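October, morning, bench 2
Posted by the Paddale workshop notebook

Right, the grey bin. I spent most of the morning fussing over it and I want to get this down before I forget. The floor of it is scratched to bits by now, and I keep going back and forth on whether to sand it or just leave it be. It does pick up the light something awful when the blinds are open, so I've shut the two on the window side and will see how that feels after lunch.

Cloths next! The striped ones from Fillow are still my favourite (soft, they crumple nicely, they don't spring back the way the Esteves ones do) and I'm down to 7 clean ones, so laundry tonight. Please don't fold them when they come out of the dryer, just chuck them in the tub. I've also started putting a shiny thing in with each cloth, and the blue and silver foil is the one I like best so far. Entry 326 in the old book has my notes on the plain foil, which went flat far too quickly.

Still to do: new liner for the tub, order more foil, find the lid for the Zotex box.
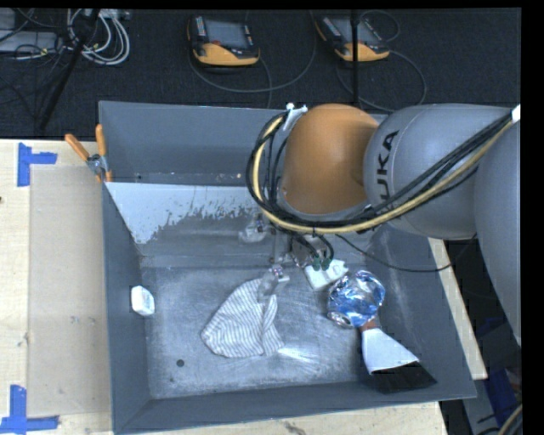
Comments

Fillow cloths go thin after a dozen washes, I'd keep a couple unwashed so you've got something to compare against.

Good idea, I'll put two aside tonight. Any colour preference on the foil? I'm ordering this arvo.

More of the blue please, and the gold if they have it.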